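Sorting the small sizes: an afternoon with Judit Jakab

The Warkgate clothing exchange takes up two rooms above a bicycle repair shop. Families bring in what their children have grown out of and take home the next size up. Judit Jakab has run the sorting side for eight years. I spoke to her on a Friday in January, when the rails were full of winter coats and the floor under the window was covered in bags.

She started as a customer. Her son was two and had gone through three pairs of wellingtons in one winter. "I came for boots and stayed to fold," she says. "The woman at the desk had a queue and a heap of vests in front of her, so I did the vests while I waited."

The exchange takes sizes 56 to 128, which covers newborns up to children of about eight. Babies' things arrive in the best condition. Trousers for five-year-olds arrive in the worst, and most of those go straight to the rag sack because the knees have gone.

I asked what she looks at first when she opens a bag.

"The smell, then the cuffs. If it smells of damp I close it again and it goes home for a wash. Cuffs and neck tell you how much it has been worn. A jumper can look fine across the front and be finished at the wrists."

After that she checks zips and poppers, turns every pocket inside out and reads the label. She has found conkers, bus tickets and once a door key, which hung on a hook by the desk until spring. Labels matter more than people think, she says, as the sizes differ so much between makers. A size 98 from one shop will go on the 104 rail if it has been cut large. She holds it against a strip of tape stuck to the edge of the desk and goes by that.

Letay Gudeta joined her two years ago and looks after washing and repairs. She had worked in alterations at Asfaw, a tailor's on the same street, and brought her own machine. She dislikes ironing and does very little of it.

"Children's clothes don't need it," Gudeta says. "Shake it hard when it comes out, dry it on a hanger, fold it while it's still a bit warm from the room. I iron shirts for weddings and that is all."

Stains are her subject. She soaks tomato and grass overnight in cold water, and uses plain soap on collars. Printed fabric she washes inside out at 30, and she will not put it in a dryer, where lettering tends to crack. Anything with red next to white gets a wash of its own the first time. "Old red is usually safe. New red, I don't trust."

Hooded tops are what they get most of between October and March, and both women have opinions about them. Jakab pulls the cords out of the small ones. Gudeta complains about how long the hoods take to dry. Neither has much patience with the plain grey ones, which stay on the rail for weeks while anything bright is gone by lunchtime.

"Put out a stripe and a grey and watch," Jakab says. "The parents pick up the grey. The child has already got the stripe on."

Folding a hooded top

Jakab opens it out, face down, with the hood flat above the shoulders. The sleeves come in across the back, then the sides, and the hood folds down last. She finishes with one fold from the hem, so the colour of the front shows in the crate. It takes her a few seconds. The slow part is getting the thing flat to begin with, especially when the hem has rolled up and a sleeve is lost underneath.
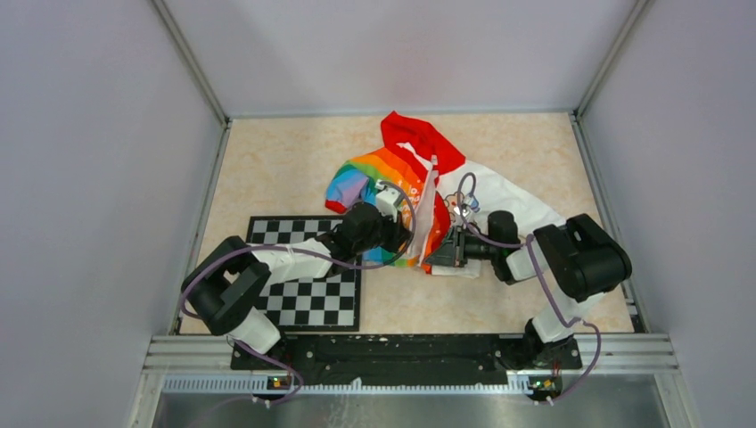 What happens to the rest

Whatever hasn't moved after 90 days comes off the rails. Good pieces are packed into Bamwood crates and passed to the exchange in Grestex, where there are more school-age children. Worn cotton is cut up for the bicycle shop downstairs, which gets through a sack a month.

Jakab would like a third room, mainly for coats. For now they hang in the corridor, smallest nearest the door.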